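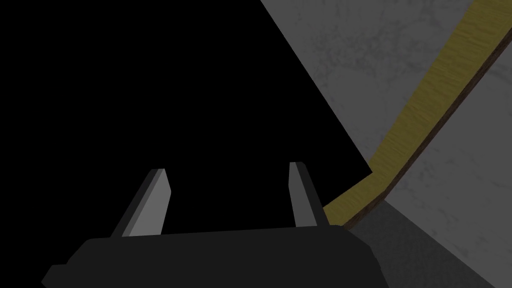
Rendering: two-finger gripper in dark gray, open position.

Furniture: designer Meinir Humphreys has completed a stacking chair for the manufacturer Grodano in which the seat, the back and both pairs of legs are held together by a single cast aluminum joint on each side.

The chair is called Trikton. It goes on sale in April in a side version, with an armchair to follow once tooling for the longer joint is finished.

Humphreys began with the joint and left the seat until last. In most wood and metal stacking chairs the legs are fixed to a frame under the seat, and the back is either an extension of the rear legs or a separate part bolted to them. That gives at least four places on each side where a chair can work loose. In Trikton the front leg, the rear leg and the back upright all enter the same casting, which sits just below seat height and is visible from the side.

"I wanted the load to go through one part that could be inspected without turning the chair over," said Humphreys. "If a screw has backed out, you see it from standing height."

Each casting has three sockets set at different angles. The ash legs are turned to a round tenon at the top, pushed into the sockets and secured from the inner face with machine screws that thread into a steel insert in the wood. No glue is used at these points. A leg can be replaced with a hex key, and Grodano will sell legs and uprights singly.

The sockets are split along one edge, so the casting closes slightly on the tenon as the screw is tightened. Early prototypes had closed sockets, and these proved hard to fit in dry conditions. The ash shrank, and the tenons could be turned by hand after a few weeks in a heated room. The split version takes up that movement, although Grodano recommends that the screws be checked after the first winter.

The seat is a shallow molded ash shell with a wall thickness that tapers toward the front edge. It rests on two cross rails, which also fix the distance between the castings. The back is a narrower shell of the same construction, curved in one direction only and set high enough to leave an open space above the seat. An upholstered seat pad is available in wool or leather and is held by the same four screws as the bare shell.

Stacking was the slowest part of the work. Because the casting stands proud of the leg, a chair lowered straight down onto another would strike it. Humphreys moved the rear sockets inward by 2 mm and rotated the front legs outward until the upper chair cleared the lower one. The chairs now rest on small nylon pads pressed into the underside of the front rail. They stack without the wood parts touching, and a full stack leans forward slightly less than in the first prototypes.

The side chair can be linked in rows with a flat steel clip that slides under the castings of neighboring chairs. The clip is stored under the seat when not in use.

The castings are poured in sand molds and then tumbled, which leaves a dull, slightly grained surface. They are supplied either in this state or powder coated in black, brick red or a pale green. Polished castings were tried and dropped -- they showed scratches from stacking after very little handling.

Leokadia Kaczmarczyk, head of product at Grodano, said the company had been looking for a chair to replace an older beech model used mainly in libraries and small concert halls.

"Those customers buy once and then repair," said Kaczmarczyk. "They asked us for parts, and the old chair was glued, so we had none to send."

A first run of 500 side chairs has been produced, of which 124 will go to a lecture hall fitted out by the interiors studio Thammasiri. The studio asked for a darker stain than those in the standard range, and Grodano has since added it to the catalog as a regular finish. The other finishes are clear oil, white oil and black lacquer.

Humphreys has previously designed a coat rack and a range of shelving brackets under the name Trotanine, both of which also use cast parts to join round wood sections. The alloy is the same as the one used for the brackets, but the wall of the casting has been made thicker around the rear socket, where the load from the back is highest.

Trikton will be shown at Grodano's showroom from Saturday, together with 40 of the test castings and a sectioned joint showing the steel insert. The armchair will be displayed as a prototype.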